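Na gut, dann eben doch noch ein Beitrag über Regeln! Marwa hat mich seit November dreimal gefragt, wann ich unser Merkblatt endlich aufschreibe, und gestern Abend um neun, mit dem zweiten Tee neben der Tastatur, habe ich angefangen. Es geht um unsere Aufnahmen mit den Handgreifern bei Teneder, also Knöpfe drücken, Deckel abnehmen, solche Sachen.

Regel eins, und die ist mir wirklich wichtig: Kabel gehören vor jedem Durchgang geprüft. Das vom Greifer und das vom Gerät auf dem Tisch. Siyabonga findet das pingelig (wir haben uns da schon ordentlich gezankt), aber ich bleibe dabei. Regel zwei: Beim Drücken langsam aufsetzen, gerade halten, wieder lösen. Wer stochert, bekommt eine Aufnahme, die ich später aussortiere. Von unseren ersten 700 habe ich 124 rausgeworfen, das waren lange Nachmittage!

Über lange Ärmel streiten wir noch. Fadwa will sie hochgekrempelt sehen, mir ist es egal, solange nichts hängen bleibt. Ach ja, und Pausen: bis zu 37 Durchgänge am Stück, dann wird gewechselt. 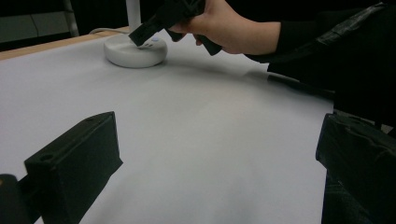 Den Entwurf schicke ich morgen an Shaimaa, sie darf streichen, was sie will. Nur die Kabelregel bleibt drin.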